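This file goes with the equipment plan for the two-arm assembly bench. It sets out what we have, what we want to buy, in what order, and how the budget sheet is laid out. The sheet itself is `budget.csv` in the same folder.

Last edited 5 Jul 2023.

## Contents

| File | What it holds |
|---|---|
| `README.md` | this file |
| `budget.csv` | one row per item, net and gross |
| `quotes/` | supplier quotes as received, PDF |
| `stills/` | pictures of the bench in use |
| `old/` | the June version of the plan, kept for comparison |

## The bench as it stands

The bench is two arms with a multi-fingered hand on each, a dark table with a textured top, and black cloth behind. The cloth and the lights came out of the general room budget and are not listed in `budget.csv`.

Work is done on a white board with raised plates and blue parts. The parts range from small pegs up to a thick cylinder, and the trays for the bigger pieces sit at the lower right. All the planning below assumes that this board stays in use for the whole budget period. If we move to a larger one, the table row has to be reopened as well.

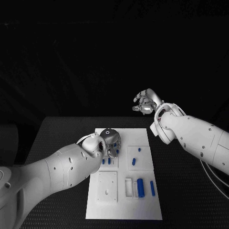
## What we want to buy

Items are grouped by how badly we need them. Group A is to be ordered as soon as the money is released, group B when group A has been delivered and paid, group C only if there is anything left.

**Group A**

- Spare fingers for the hands, 2 sets. Luketti sells them by the set only. One set is to be kept sealed.
- Task boards, 3 copies of the present design, from Loureiro. The drawing is in `quotes/loureiro/`.
- Blue parts, 7 full sets. Small pegs go missing and we would sooner open a new bag than stop for the afternoon.

**Group B**

- Cable guides for both arms. The thin white cables hang in loops under the forearms at present. Bisov has a clip-on type and a strap type; the quote covers both, and the row in the sheet is for the strap type.
- A second table top, same surface.
- Storage trays with lids.

**Group C**

- A replacement wrist unit. Long delivery time, high price, and Tretotau will lend one against a deposit. See "Renting or buying" below.

## How the work affects the order

Small pegs are where the hands do their closest work, and they are why spare fingers sit at the top of group A. A typical moment has one hand low over the board holding a peg while the other is over the far part near the round blue piece. Both hands have to be in working order for this. With one out of service the bench is down, so a spare for one side alone would not be much use to us.

The boards are next. They are cheap compared with anything on the arms, but Loureiro makes them in batches, and a single board ordered outside a batch costs nearly as much as the three together.

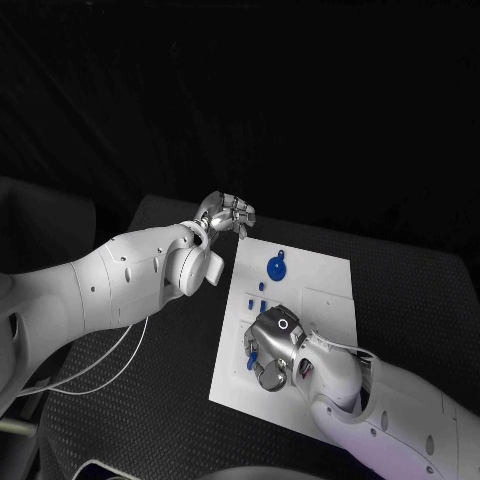

*Text and budget sheet: bench planning group. Corrections to the planning inbox, please, with the row number.*

The columns in `budget.csv` are as follows.

| Column | Meaning |
|---|---|
| `row` | running number, never reused |
| `group` | A, B or C |
| `item` | short name |
| `supplier` | one of the four firms we hold quotes from |
| `qty` | number of units or sets |
| `net` | price per unit before VAT |
| `gross` | price for the full quantity with VAT |
| `quote_ref` | file name in `quotes/` |
| `status` | planned, ordered, delivered, dropped |

All prices are in pounds. Where a supplier quoted in another currency the row uses the rate on the day the quote came in, and the rate is given in the notes at the foot of the sheet. Delivery is its own row for each supplier - please don't fold it into the item price again, it took a long time to pull apart in the June version.

## Renting or buying

We looked at renting for the wrist unit only. Tretotau asks for a deposit of £778, returned when the unit comes back undamaged. The deposit is not spending, but it does tie up money, so it appears in the sheet with status `planned` and a zero in `gross`.

Buying makes sense if we expect to need the unit more than once. We don't have the service records to say either way. The plan is to rent if the need comes up and to look again when the next budget is drawn up.

Fingers, boards and blue parts can't be rented.

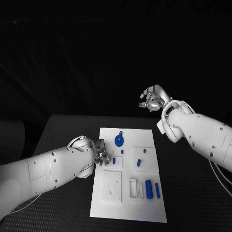 ## Known gaps

- No row yet for calibration. Luketti offers it as a yearly visit, and the quote has been asked for.
- Insurance is handled centrally and we have not been told the share that falls on this bench.
- The Bisov quote runs out before the money for group B is likely to be released. It will need renewing, and the price may change.
- Row 7 has the net price in the gross column. Left as it is until the new quote arrives.

## Changing the plan

Edit the sheet first, then this file. If an item is dropped, set its status and leave the row where it is. New quotes go into the supplier's folder under `quotes/`, and the old one stays beside it.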